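Getting scribbles and scuffs off a gray curved panel without wrecking the finish
Home & Repair Help > Surfaces and Finishes
Asked by Aileen Mangubat, 2023-11-15
Viewed 480 times

I'm hoping somebody here has a good trick for a smooth, matte gray panel with a gentle curve to it. It picked up a row of loopy scribbles along the upper part and one thin wavy line down near the bottom. The scribbles are faint. The line is darker, and I can't tell whether it was drawn on or scratched in. There are a few tiny specks and scuffs in between as well.

I love this color and I really want to save it! It sits in the same room as my white drawer cabinet and the two look so good together. So far I've only used a damp cloth with a drop of dish soap. I have a bottle of Estaleck cleaner under the sink but I'm nervous about it on a matte surface.

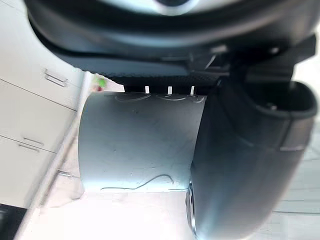 My other worry is shiny spots. I had a matte side table back in July that I scrubbed way too hard in one place, and after that I saw the spot every single time I walked past. I'd rather live with the scribbles than do that again. Is there an order I should try things in? And how do I find out if the wavy line is ink or a real scratch?

Stuart Whiteley
3027 points

Great project, and you've started in the right place. Fingernail first - run it lightly across the wavy line, not along it. If it catches, you have a scratch. If it glides, there's a good chance it's ink or pencil and you may get all of it.

For pencil, try a clean white vinyl eraser with almost no pressure. For ink, put a little rubbing alcohol on a cotton swab and test it low down at one edge. Let it dry fully before you judge, as matte finishes can look blotchy while they're damp. If the swab picks up gray, stop right there, you're taking off the color.

If the test spot looks fine, dab at the loops one at a time and turn the swab often so you don't spread the ink. Wipe with plain water when you're done. I'd leave the Estaleck under the sink until you've read the label for matte surfaces. Scuffs often come off with the same eraser, so do those last and enjoy it, it's a very satisfying job!

Teodoro Mercado
76 points

magic eraser. works on everything

Consolacion Pascual
3 points

Please be careful with those foam erasers on matte! They're a very fine abrasive and that is exactly how you get the shiny patch. I use them happily on my glossy stuff and nowhere else.

If it does end up being a scratch, I wouldn't try to sand it. I've had lovely results on small marks with a touch-up pen in a matching gray, wiped back with a soft cloth right away so it only stays in the groove. Try the color on scrap first - grays that look identical in the store can go blue or brown at home. Come back and tell us how it went, I'm rooting for that panel!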